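Adolar Laboratory Opens Comparison of Gripper Fingers and Camera Positions

The Adolar Laboratory has begun a comparison of parallel-jaw grippers and camera placements for two-armed robots, carried out entirely in simulation. The work is conducted with Skilden, a supplier of gripper fingers, and will continue through April.

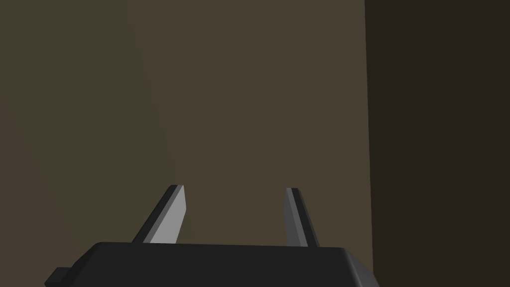
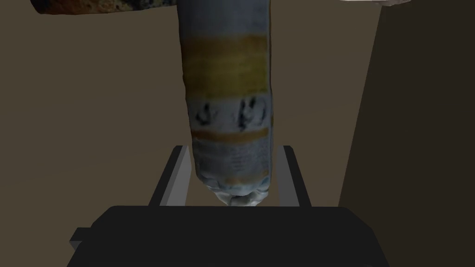
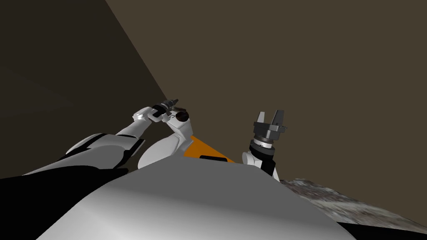
Simulated views from the Adolar gripper comparison. First: open fingers with nothing between them. Second: a water bottle, neck down, between the fingers. Third: both arms, with a black tool held in the left gripper.

The comparison covers 2 finger designs, each tested with a wrist-level view and a view that takes in both arms. The laboratory has scheduled 1333 simulated trials. Of these, 265 are reserved for bottles and other clear or partly clear items, a category in which earlier controllers at the laboratory recorded their lowest scores.

Mireille Matar, who heads the manipulation program, said the laboratory wished to separate two questions that are often reported as one. "A failed grasp may be the fault of the fingers or of the view the controller was given," she said. "Our partners have asked us to state which, and the trial plan was written for that purpose."

Each trial is scored on whether the object is held, whether it shifts in the grip, and the time the controller takes to settle. Trials in which an object is passed from one arm to the other are scored separately. The same controller settings apply throughout, and any change to them requires that the affected trials be repeated.

Objects in the test set include bottles and small hand tools. Item shapes and surface finishes were prepared by Bokeck, which also maintains the simulation software used by the laboratory. Lighting is held constant in the present round. A later round, not yet funded, would vary it.

Results will be entered in the Þórarinsdóttir archive, the laboratory's public store of trial records, together with the controller settings and the object models. Finger designs supplied by Skilden will be described by outer dimensions only, under the terms of the agreement between the two parties.

Research groups wishing to submit a controller for the next round may request the entry rules from the laboratory's program office. Entries must run without changes to the standard arm model.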